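研究室だより 7月号 LANケーブル班から、あまり景気のよくない進捗報告

人間がLANケーブルを抜くとき、何を考えているか。班の全員に聞いてみたところ、答えは「何も」だった。研究のテーマとしてはこれ以上ないほど有望である。何も考えずにできることほど、ロボットにやらせると予算と時間を食う。

というわけで、LANケーブル班は今期もスイッチの前に座っている。課題は前号から変わっていない。ラックに載ったネットワークスイッチのケーブルを、2本の腕で扱う。抜く、持ち替える、向きをそろえる、隣のポートに挿す。文字にすると一行で済むところが、この仕事のいちばん意地の悪いところで、発表のたびに「それで、難しいのはどこですか」と聞かれる。全部です、と答えると笑っていただけるのだが、冗談のつもりはない。

前号を読んでいない方のために、方法の話を少し。私たちが使っているのは模倣学習で、人が遠隔操作で腕を動かし、その記録から方策を学習させる。ここまではよそと同じで、特に自慢するところはない。違うのは記録の切り方である。普通は作業の始めから終わりまでを一本のデモとして扱うが、うちでは「接触が変わった瞬間」を境に細かく分けている。指がケーブルに触れた。プラグがポートの縁に当たった。もう片方の手が受け取った。そのたびに区切りを入れ、方策には区間ごとに別の重みで学ばせる。班内ではこれを「Derix」と呼んでいる。何かの略らしいのだが、名付けた本人が略す前の形を忘れたので、論文では別の名前になる予定である。

なぜそんな面倒なことをするのか。一本まるごとで学習させると、方策は空中を移動する部分ばかり上手になるのだ。考えてみれば当然で、記録の大半は腕がただ動いている時間である。プラグがポートに入るかどうかを決める一瞬は、データの中では誤差のような長さしかない。結果として、実に優雅にスイッチへ近づき、実に優雅に枠にぶつかって止まるロボットができあがる。見学に来た人は近づくところまでで感心してくれるので、そこで止めておけば評判は悪くない。

接触で区切るようにしてからは、この「優雅な衝突」がだいぶ減った。今期までに集めた区間は3,751個。一つのデモが平均していくつに分かれるかは操作者の癖で大きく変わり、これが思わぬ副産物になった。Gerd Wunderlichの操作はほとんど区切れない。触れたらもう終わっている。対してJade Hartleyの記録は、縁に当て、少し戻し、角度を変え、また当てる、という細切れの連続である。どちらがよい教師か、班では賭けに近い議論になった。

勝ったのはHartleyのほうだった。Wunderlichのデータだけで学習させた方策は、最初の一回で入らないと、あとは何をしていいかわからない顔をする(ロボットに顔はないが、班員はそう主張している)。迷いのない名人の記録には、迷ったときにどうするかが一切入っていないのである。Hartleyのデータで学んだほうは、見ていて少しいらいらするほど探る。探るかわりに、ポートの縁から自力で戻ってくる。Wunderlichは「自分は下手にやり直す練習をする」と宣言し、目下、上手に下手をやることの難しさに直面している。意識して失敗すると、失敗の仕方まできれいになってしまうらしい。

もう一つの山が、手から手への受け渡しである。ケーブルは柔らかい。片手でプラグを持っていても、残りの部分は好きなほうを向き、勝手に輪になり、ときにはもう一方の腕の進路に垂れてくる。剛体を前提にした計画は、ここでほぼ役に立たない。最初はケーブル全体の形を推定しようとした。点を128個並べた曲線で表し、毎回当てはめる方式である。図にすると大変見栄えがよく、学内の発表会では褒められた。そして指がケーブルを隠した途端、曲線は元気よく明後日の方角へ飛んでいった。

今は推定をあきらめ、受け渡しに関係する先端だけを見ている。受け取る側の指がどの向きで、どのくらいの隙間で待てばよいか。それだけを手元のカメラの画像から決める。残りのケーブルがどうなっているかは、問わない。指導教員には「局所的な表現への移行」と説明した。正直な表現は「見なかったことにする」である。ところが見なかったことにしたほうが成績がよく、班の士気はやや複雑な形で上がった。

手元の視点も、作業全体を見渡す視点も、両方を学習に入れている。手元だけだとプラグはよく見えるが、どのポートを目指していたのかを忘れる。引いた視点だけだと目的地はわかるが、肝心なときに自分の腕が邪魔をする。どちらの欠点も人間の共同作業でよく見かけるもので、班会議の席で口に出すのは控えている。

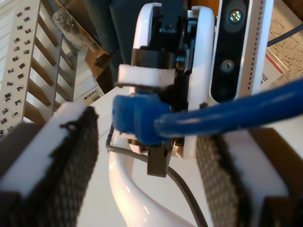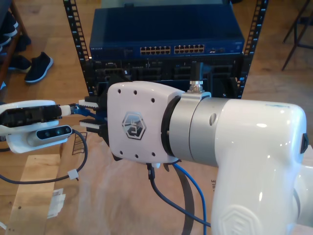
床置きのラックと2つのグリッパー。青いコネクタは2つのグリッパーのあいだにある。

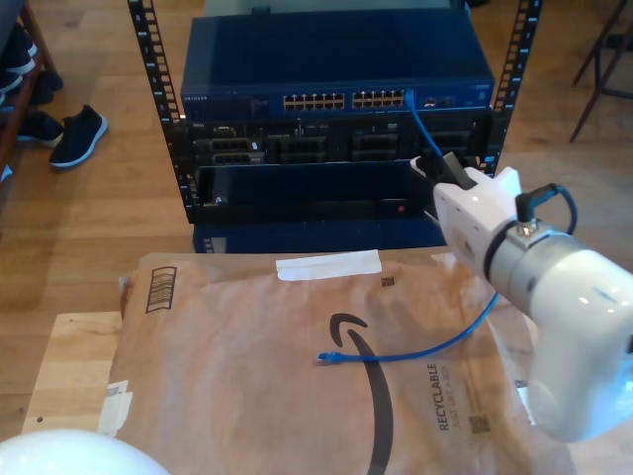
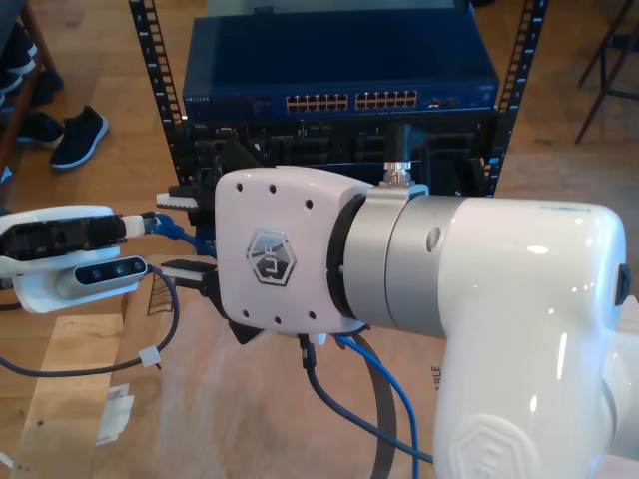 評価の条件についても書いておく。試したポートの組み合わせは11通り。隣が空いている場合は楽で、隣にケーブルが挿さっていると急に難しくなる。指の入る場所がないからだ。人間は爪や指の腹を使い、適当に押しのけて入れてしまうが、グリッパーには爪も適当さもない。いちばん成績が悪いのは両隣がふさがった組み合わせで、ここは区間の分け方をどう変えても改善しなかった。データの問題というより指の幅の問題ではないか、という意見が有力である。学習の班に指を削る予算はついていない。

プラグの爪の問題も残っている。LANケーブルの、あの小さな樹脂のツメである。抜くときはこれを押しながら引かなければならない。押さずに引くと抜けない。押しすぎると引くほうがおろそかになる。画像からは押せているかどうかがほとんどわからないので、今は指を閉じる力の変化から判定している。この判定器は、ツメの元気な新品のケーブルではよく働く。ツメのくたびれた古いケーブルでは、押せていないのに押せたと言い張る。現場のケーブルはたいていくたびれているので、実用という意味では向きが逆である。

比較のために、Faminellという古典的な手法も走らせた。接触を力の閾値で検出し、らせん状に探りながら挿し込むもので、学習はいらない。失礼ながら当て馬のつもりだった。隣の空いたポートに限れば、この当て馬が私たちの方策とほぼ並んだ。査読で必ず聞かれるので、先に表に入れてある。差が出るのは受け渡しを含む作業で、ケーブルの向きが毎回変わると、らせん探索は始める場所を間違えたまま律儀に回り続ける。律儀さは評価指標に入っていない。

次の段階として、ObradovićとFlostmontの2つの設定を用意している。前者はケーブルの色と太さを変える試験、後者はラックの位置を毎回ずらす試験である。後者については、誰かが通りすがりにラックへ足をぶつけるという自然な形で、すでに予備実験が行われてしまった。方策はラックが動いたことに気づかず、以前ポートのあった空間へ丁寧にプラグを差し出した。動作そのものは過去最高の滑らかさだったと、操作卓にいた者は口をそろえる。

データの区切りを付ける作業は、いまも半分が手作業である。自動で付けた境界を人が見直し、ずれていたら直す。夕方を過ぎると判定が甘くなることがわかったので、午前中にまとめてやることにした。手伝ってくれる人を募集している。必要な資格は特になく、ケーブルが当たったか当たっていないかを真剣に論じられる方であればよい。お茶は出ます。お菓子は、デモの収集が予定どおりに進んだ週に限って出ます。

区間データの書式の説明書は、研究室の共有フォルダに置いた。最初の版には「接触」の定義が2通り載っており、互いに食い違っていたので、先にそちらを読んだ方は差し替えをお願いします。学習コードのほうは整理が済み次第、同じ場所に入れます。次号では、くたびれたツメの判定がどうなったかを報告する予定です。

(LANケーブル班)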